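Optics bench notebook, February, entry 9

Carried over from last time: the Grollow mount still would not hold zero after being taken off and put back on the rail. Started there.

Cleaned the rail with solvent and a nylon brush, let it dry, wiped it once more with a lint-free patch. Some old thread locker had crept into the second cross slot. Picked it out with a brass scraper. The recoil lug now sits flat against the front of the slot, which it did not do before. I had been pushing the mount forward and tightening it against a crumb of dried locker the whole time. Should have looked there first.

Retightened both clamp nuts in small steps, going back and forth between them. Pulled the mount and refitted it several times with the collimator in the bore. The reticle came back to the same grid square every time, within what I can judge by eye. Before cleaning it was wandering by most of a square, always to the left. I am calling the mount good and the rail dirty. Will confirm with live fire before it goes in the log as closed.

Sondier scope, the one with the stiff elevation turret. Took the cap off and backed out the set screws. No damage to the detent ring. The grease under the cap was thick and brown, not what we use. Cleaned it out with swabs and put in a very thin film of the light grease from the small tube. Clicks are crisp now and I can feel each one with a glove on. Ran a tracking check on the tall target board: up, across, down, and back to start. It returned to start. The upward leg read slightly short, but the board may have been leaning - the plumb line was touching the frame at the bottom when I went to check. Repeat that with the board shimmed.

Note for anyone using the board: hang the plumb line first and let it stop moving before you clamp anything.

Ring lapping for the Bajwa rings. Went slow with the 800 grit compound. Contact was poor on the rear ring at the start, only two bright patches near the edges. After the third round of strokes the bright area covered most of the lower half. Stopped there. No reason to chase the last bit and open up the ring. Washed everything twice to get the compound out, including the screw holes, and oiled the bare metal lightly.

The front ring hardly needed any work. I wonder if the rear base is a touch high and the rings are fine. Will check with the alignment rods before the scope goes in.

Parts shelf: we are down to one bag of the short ring screws. Part number 3040 in the drawer book. The long ones look the same in the bag and will bottom out before they clamp, so please read the label. I have moved the long ones to the lower drawer. Also short on lens tissue and the blue thread locker.

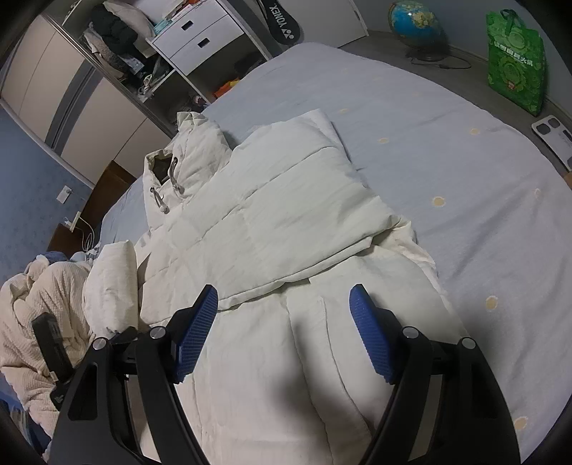
Lens caps and covers came up again. The flip-up caps on the loaner scope are cracked at the hinge and will not stay open in wind. I would rather go back to a plain stretch cover for storage and keep the flip-ups for the range only. For carrying an unmounted scope in the truck, anything soft and thick does the job, and a puffer jacket works as well as the padded sleeves we pay for, as long as the zipper is kept off the glass. Roll the tube up in it, turret side in. The padded sleeves are also too short for the Sondier with the sunshade on, so somebody has to take the shade off each time and then it gets left behind.

Clirketside range has the covered bench free in the late morning. Plan is the Grollow mount first: fire a group, remove, refit, fire again, same point of aim. If both groups land together, close it out. Then the Sondier tracking check on paper if the light holds.

The chronograph battery reads low. It gave one reading of 3000 feet per second and then a blank screen, so I am not using that number for anything. Put a fresh battery in the range bag.

To do before then: alignment rods on the Bajwa bases, shim the target board, charge the collimator light, find the other torque driver. It was on the bench at 4 pm and is not there now.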